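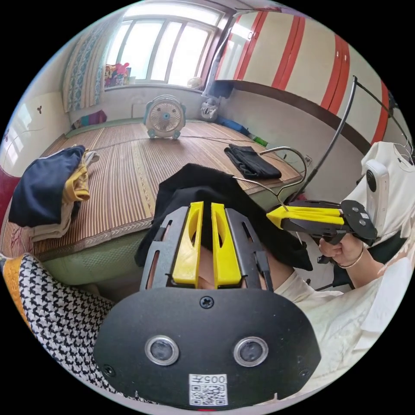 CPP contributions taken by two employers in the same year, do I get the extra back?

Posted by Risholm, Tuesday

I changed jobs in June and both employers deducted Canada Pension Plan contributions as if the other one didn't exist. Added together, the two slips put me over the maximum for the year by $2261. The payroll person at the new place says they aren't allowed to look at what the old place took off, so they started me again from zero. She was polite about it but wouldn't budge.

What I'd like to know is whether I get the extra back, whether I have to apply for it, and whether the employer share comes back as well. I'm in Ontario and not self-employed. I also had a small cheque from a weekend job, $91 before deductions, and I don't know if that counts for anything.

Plutell

Payroll is right. Each employer has to deduct up to the maximum on what they pay you, whatever happened at your last job. The exception is certain business takeovers and reorganizations where the new employer carries on from the old one, and that doesn't sound like your situation.

You get your own share back when you file. Enter the contributions from box 16 of every T4, and the second contributions from box 16A if there's an amount there. The overpayment is worked out as part of the return and goes against any tax you owe, with the balance refunded. Most tax software does it without being asked, but check that it picked up all of your slips. If you file on paper there is a form for it, Schedule 8, and people in Quebec use a different one.

The employers' shares don't come back to you. They also don't come back to the employers in a plain job change like yours.

Include the weekend job. If they issued a T4, enter it the same as the others, even if box 16 is blank. The basic exemption is prorated by pay period, so a small cheque can have nothing deducted from it.

One thing to check before you file: $2261 is a lot. Make sure you haven't added box 18 in by mistake. That's EI, and it has its own maximum and its own overpayment line.

Mutiso

Same thing happened to me, got $1916 back. Took a couple of weeks with direct deposit. My credit union wanted to sell me an RRSP with it and I put it on the truck loan instead.

Risholm

Thanks both. I had added in box 18 from the first slip. I'll redo it tonight with the boxes kept apart and enter the weekend T4 when it shows up.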